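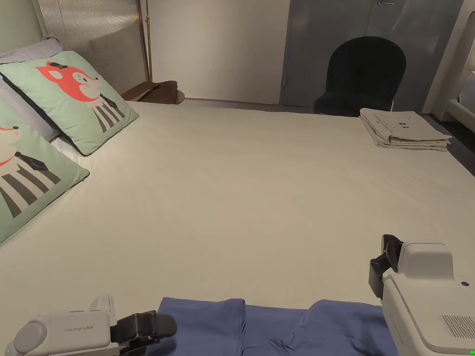
Re: [wudurholm-golf] Saturday pairs, tee times and the pick'em sheet

Quick one from my phone, more tonight if I get a minute.

Tee times are fine by me. First group off at 7:34, last group whenever Mocanu gets his shoes on. Carts are booked, pay at the desk, cash or card.

On the pick'em, see below.

Neelam Kashyap wrote:
> Can we settle the scoring before Saturday please. Last time we had
> two people claiming the win and I had to split the pot. I'd say
> lowest combined score of your four picks, and if one misses the cut
> you take his two rounds plus 172 for the weekend. Also are we
> allowing changes after Wednesday night? I have 17 sheets in so far
> and three of them are unreadable.
> Neelam

Yes to combined score. 172 is too harsh though, thats two 86s, no pro shoots that. Make it 160 and I'm in.

No changes after Wednesday. If your guy withdraws before he tees off you get the next name down on your sheet, so WRITE A FIFTH NAME. Half of you didn't in January and then I got the phone calls.

My picks, since Neelam has them already and I don't care who copies: Derkalar, Trullow, and two long shots I'm keeping quiet. Derkalar putts well on slow greens and these are slow. Went 34 on the back nine there last year with a double in it. Trullow I'm less sure of. Drives it miles, chips like me. But the price was 51 to 1 this morning and somebody in our group has to have him.

Would not touch the favorite. Short price, bad wrist, hasn't played a full week in a month.

Unreadable sheets: just email Neelam your names again, typed, one per line. Don't send them to me, I will lose them.

Still need one more for the 8:10 group. Any handicap. Reply to the list not just to me so we dont end up with five agian.

Pete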